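Oltitz folding club table, second season

We bought four of these in July when the old trestles at our bridge club finally gave up. They came from Teltska at 78 pounds each, delivered to the hall door. With 40 members and a kitchen hatch that opens on match nights, they get put up and taken down a good deal.

The legs lock with a firm click and the top stays level on our uneven floor. Each one is 131 cm long, so two end to end will take the tea things with room left over. Geum-ok Yeo, our secretary, can carry one by herself. 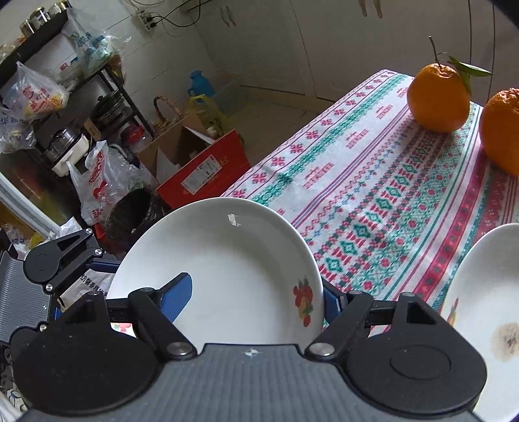 White plate with fruit decoration on one side

The feet are the weak point. Two of the rubber caps came off in the first month and Teltska took three weeks to send more. The surface also marks if a hot pot is put straight down on it, so we use mats.

We looked at the Stekico as well. It is better finished, but at 200 pounds we could not justify it for a members' club that pays hall rent by the hour.

Four stars. I would buy the same again and order spare caps with it.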